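3.2 Containers and the edges of the work surface

The second part of the study looked at what people put on a table before they start a small sorting or tidying job, and how the containers they choose shape the rest of the job. We had expected the choice of container to follow the size of the items. In most households it followed whatever was closest to hand, and the fit between item and container was worked out later, often by moving things a second time.

Participants were recruited through two neighbourhood newsletters, Murkitz and Satti. Of those who replied, 20 took part and 18 finished all three sessions. Each person was asked to clear and sort a mixed set of household items at their own table, using any containers they already owned. No container was supplied and none was ruled out. Sessions were held in the late morning or early afternoon, when the tables were not needed for meals. Notes were taken by hand by the first author and by Anong Phromma, who also coded the placement records.

A placement was recorded each time an item was set down and let go. Across the finished sessions this gave 870 placements, of which 718 were into a container of some kind. The rest were onto the bare table, onto a chair, or onto the floor. We did not record the time between placements, as people stopped often to talk, answer the phone or deal with children.

Containers were coded by shape and wall height only. Our first coding sheet also had a column for intended use (baking, storage, serving and so on), but the two coders disagreed on it so often that we dropped it. A shallow tray might have been bought for the oven and used for years to hold mail. Owners themselves were not always sure. One participant described the same dish as a fruit bowl in February and as "the key thing" in a later session.

Round containers and rectangular ones were used differently. Round, open containers tended to be placed near the front edge of the table and were filled first. Items went in without much arranging, and people rarely took anything out again until the end. Rectangular trays were more often placed further back and were used for items that the person wanted to keep apart or keep flat, such as cutlery, batteries, pens and folded paper. Where a tray had a liner or mat, several people said that they chose it for anything that might roll or scratch.

Colour was mentioned less than we had thought it would be. When it did come up, it was as a way of telling containers apart at a glance. Chauvin (Agathe Chauvin, personal communication) found the same in her work with the Jareo playgroup, where children and adults both asked for containers by colour when there were two of a similar size, and by shape or place when there was only one. Our participants did much the same. With a single bowl on the table they said "the bowl". With two, they said "the red one", even when the red was limited to the rim.

Figure 4 gives an instance of the round and rectangular types on one table. The two are close together, with the tray behind, and the bowl-like piece is tipped a little toward the near side.

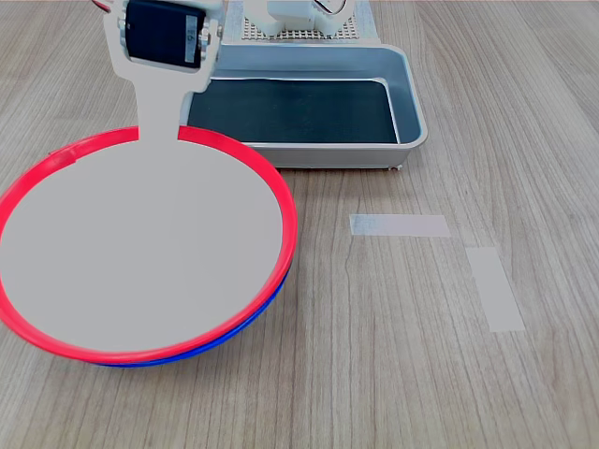

Figure 4. Round piece with red rim and blue lower wall, and a light grey tray with a dark lining behind it.

Spacing of this kind was common in our records. People left enough room to work but seldom enough to set an item down between two containers, so the gap itself was hardly used. Where the gap was wider than a hand, it soon became a third place to put things, usually those that the person had not decided about. We call these holding spots. They appeared in most sessions, and they were nearly always cleared last.

Wall height mattered mainly for the trays. A low lip was enough to stop small items sliding off when the tray was carried, and participants with low trays were more willing to move the whole tray to a shelf once the sorting was done. Deep containers were emptied where they stood. Two people began with a deep storage box from the Zurine range, then swapped it for something shallower after they lost sight of what was at the bottom.

Tilted containers were coded as a separate group after the first round. We had treated them as accidents, but some participants leaned a bowl on purpose so that they could see into it from a chair. The coding sheet had no box for this, and both coders wrote it in the margin until the sheet was revised. The revised sheet was used for all later sessions, and the earlier ones were coded again from the notes.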